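5th October

Reran the redaction check on the Dogbe civil filing, the amended complaint with its exhibits. 484 pages after OCR. The Ronton parser split the docket correctly this time, but it still assigns three of the sealed exhibits to the wrong defendant. The fault is in the caption field: where management company and artist share a surname, it keeps only the first match.

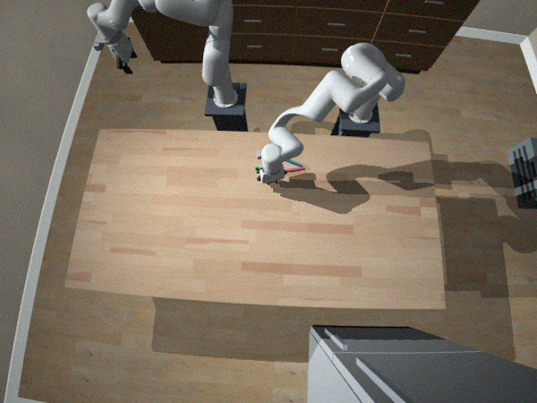
Changed the match rule to use party role before name. Exhibits 5 and 9 now resolve to the management company. The third doesn't, as its cover sheet has no role line. Entered by hand and flagged.

Sikoreo export left alone until T. Ansah confirms which version of the protective order applies. The June one allows initials for witnesses; the later one may not. Do not circulate the witness index before then.

To do: rerun on the Kultosex set, same rule, compare logs.

Contact: Theophilus Ansah | Back to top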